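Search for:
Search

Cleaning and Cooling a Home Laptop: Which Tips Are Worth Your Time

Jan 14, 2021

I get sent a lot of laptop care tips. Most of them have been copied from page to page for so long that they describe machines people stopped buying years ago. I've tried a fair number on the two laptops in this house, one of which is old enough that I don't mind what happens to it. My notes are below, sorted by job. I've left out anything that needs a soldering iron.

Dust in the vents

The usual advice is a can of compressed air, blown into every opening you can find. I'm not convinced by the "every opening" part. Blow into the intake on the bottom and some of the fluff moves deeper in, where it settles against the cooling fins. If you're going to use a can, shut the machine down, unplug it, and blow short bursts at the exhaust side. Keep the can upright. Tilt it and you get liquid propellant on your fan.

Hold the fan still if you can reach it with a toothpick. People argue over whether a free-spinning fan does harm, and I've never seen anyone prove it either way, but a toothpick costs nothing.

Taking off the bottom cover does the job far better. On my older machine there was a gray mat of lint between the fan and the fins that no amount of blowing from outside had shifted. I lifted it out in one piece with tweezers. Look up your own model first. Some covers are held by clips as well as screws, and a few screws hide under the rubber feet. Lay them out in the pattern they came from, as the lengths often differ.

A household vacuum is the tip I'd skip. It can build up static, and the nozzle is big enough to knock things you'd like left alone. Vacuum the desk.

Cooling pads

I bought a Grillis cooling pad for 30 dollars because the box promised a "dramatic" drop in temperature. It has fans, a blue light and its own cable. My laptop draws air from a strip near the hinge, and the pad's fans point at the middle of the case, where there's nothing but solid plastic. The readings on my machine barely moved. They moved just as much with the pad switched off, so I put that down to the laptop being raised off the table.

You can raise a laptop with a wire baking rack. I used one for most of last March. It scratches, so put a strip of cork or old felt where the feet go.

Check where your vents are before you buy anything. Hold a scrap of tissue near each slot with the fan running: where it's pulled in, air goes in. If those slots line up with a pad's fans then a pad might help you, and I'd believe you if you said so.

Soft furniture

Every tips page says never use a laptop on a bed or a couch. Fair enough, a quilt will block the bottom vents and the fan will let you know. But I don't believe that five minutes of email on a blanket ever killed a computer. Modern ones slow themselves down when they get hot, and then shut off if that isn't enough. What you'll notice is that it runs badly.

A tray or a large hardcover book fixes it. The padded lap desks sold by Acheampong are fine if you like them, though the cushion is for your legs and does nothing for the laptop. Lint is the better argument against bedding. Fleece sheds, and the fan picks it up.

Don't close the lid and drop the thing straight into a bag or under a pillow while it's still busy. Machines don't always go to sleep when you think they have. I've pulled one out of a backpack hot enough to worry me.

Keyboard crumbs

Danumard cleaning putty, the green stuff you press over the keys, picks up what's on top. It leaves whatever is underneath, and in a warm room it gets soft and leaves some of itself as well. I wouldn't use it on a keyboard with worn or loose caps.

What I do:
- turn the laptop off
- tip it to a steep angle and tap the back
- run a dry, soft paintbrush along the rows
- tip it and tap again

That gets most of it. A sticky key usually had a drink on it at some point, and brushing won't cure that. A cotton swab barely damp with isopropyl alcohol, worked around the edge of the key, sometimes will. Popping off laptop key caps is a good way to break the small hinges under them, and the people who say it's easy tend to have desktop keyboards.

Screens

Gasteseck screen spray smells nice. I compared it with a microfiber cloth and plain distilled water on either half of the same screen and couldn't tell which half was which the next day. Put the liquid on the cloth, never on the screen, where it can run down behind the bottom edge. Wipe lightly. Window cleaner with ammonia is a bad idea on coated screens, and so are paper towels.

Vinegar comes up a lot too. I haven't tried it on a screen I care about and I don't plan to.

Batteries

There's more folklore here than anywhere else. "Run it flat once a week" comes from older battery types and doesn't suit the ones in use now. "Never leave it plugged in" has a little more to it. A lithium battery kept full and warm ages faster than one kept part full and cool. If your laptop has a setting that stops charging short of 100 percent, turn it on and forget about it. If it doesn't, I wouldn't go around the house pulling plugs.

Laptops will usually report how many charge cycles they've been through. Mine says 232, and it holds less than it did when I bought it. Whether careful habits would have saved much of that, I can't tell you, and I doubt the people with very firm rules can either.

A battery that has swollen is another matter. If the trackpad has started to lift or the case won't sit level, stop using it, stop charging it, and take it to someone who handles batteries. Don't press it flat and don't put it in the trash.

Cleanup software

Skip it. The programs that promise to speed up a slow computer mostly empty folders you could empty yourself, and some bring along things you didn't ask for. Look at what starts when you log in and switch off what you don't use. That took me almost 30 minutes, most of it spent looking up what the entries were.
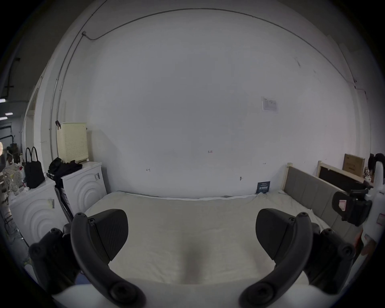
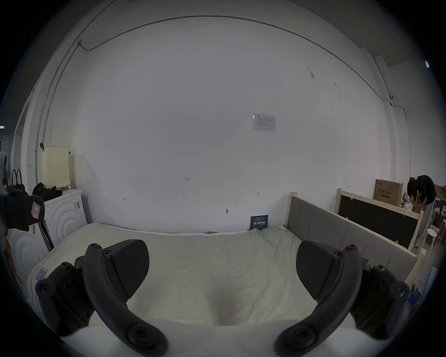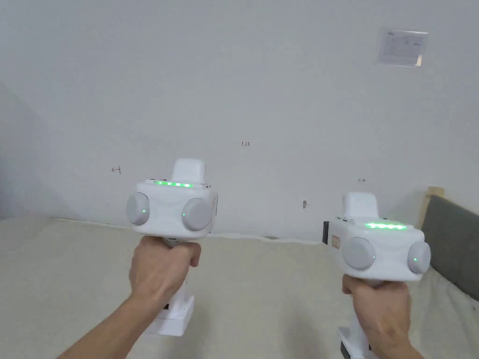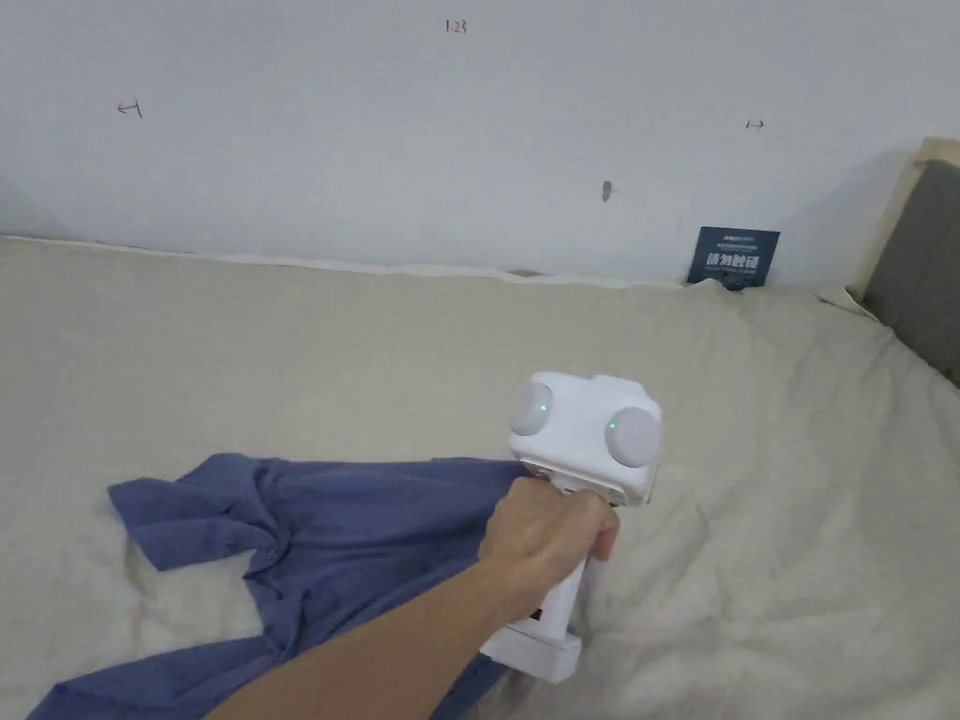
Is it worth paying a shop to clean the inside of a laptop?

It depends on whether you're willing to open the case. If the bottom comes off with ordinary screws, I'd do it at home with a soft brush and a can of air. If it's glued or clipped tightly, or the fan is buried under the main board, pay the shop, but ask first whether they open the machine or only blow air through the vents. I wouldn't pay for the second one. Ask about the price of new thermal paste as well. On an older laptop that runs hot after the dust is gone, that may be the part of the bill that makes a difference.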